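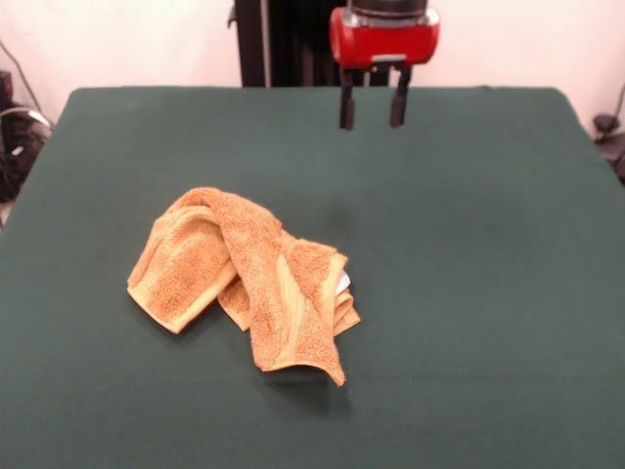 Figure 1. Gripper open over the green tabletop.

5. Entering an argument in Clesent

This section covers entering a short argument by hand. To import an argument from Bromitz, see section 8.

5.1 Before you start

Have the source text open in a separate window. Clesent does not store the text itself, only the claims you take from it. The worked case is a version of the problem of induction, supplied with the program as Osaneck.

5.2 Adding claims

1. Open a blank map and select Conclusion. Type the conclusion as one full sentence.
2. Select Add premise. Enter each premise in its own box. Do not join premises with "and".
3. Mark every premise as Stated or Supplied. A supplied premise is one the author needs but does not write down. In Osaneck, "nature is uniform" is supplied.
4. Draw a line from each premise to the claim it supports. Premises that only work together share one line.
5. Select Check form.

Note: Check form tests whether the conclusion follows. It does not test whether the premises are true.

Caution: Changing a premise from Supplied to Stated deletes its margin note. The note cannot be restored.

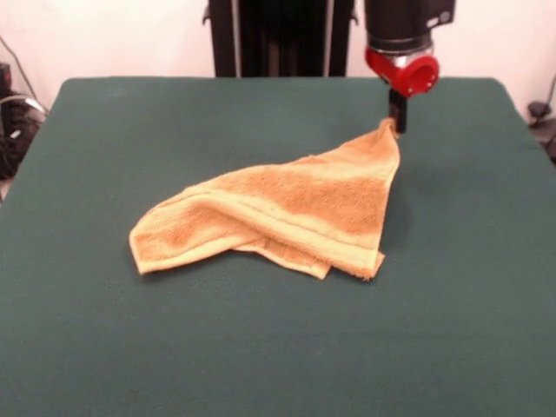 Chantal Desjardins writes that step 3 goes wrong most often with definitions: users mark them as premises, and the map then reports a gap that is not in the argument. She enters definitions first, under Terms, and leaves them unlinked.

5.3 Circular support

A claim that supports itself through other claims is shown with a double border. In Osaneck this appears on the premise that past success is a guide to future success.

1. Select the claim with the double border.
2. Choose Trace to list the claims in the loop.
3. Remove a line only if the source text does not call for it. If it does, leave the loop in place and add an objection.

Note: Maps saved before the February release use the Dimitriou layout and show loops as dotted lines – open and save the map again to update it.

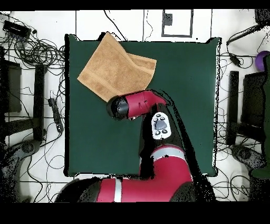

Figure 3. Folded towel on the green mat, with the red and black arm.

5.4 Saving

Select Save map. Unlinked claims are kept but left out of the printed version.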